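The second cell at Gonau went live on 11th June, 14 months after the parts supplier signed for it. The arm handles dark cylindrical parts, a job that had been done by hand on both shifts.

Output is the figure management quotes first. The old bench averaged 1590 parts a shift. The cell, built by the integrator Hondadico, now averages 3287, with stoppages included in the count. Most stoppages are short: a part sits at a slight angle, the controller rejects the grip, and an operator resets it.

That reset is now a large share of the job. Operators who once lifted every part spend the shift watching fault codes and logging them. Gonau paid for 143 hours of training before the changeover, most of it on recovery procedures – the rest went to lockout and access rules.

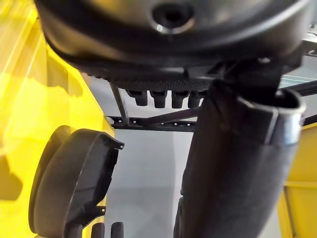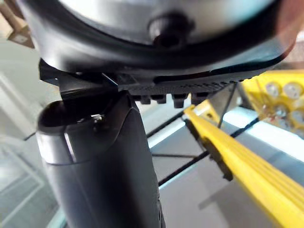

Pay grades have moved more slowly than the work. Operators certified on the cell receive a shift supplement, but their job titles are unchanged, and the supplement is due for review in December. Complaints of sore wrists are down. Complaints of tired eyes are up, and the plant has begun rotating people off the monitor every two hours. A third cell, planned for the Gbeho line, will use the same controller and the same rotation.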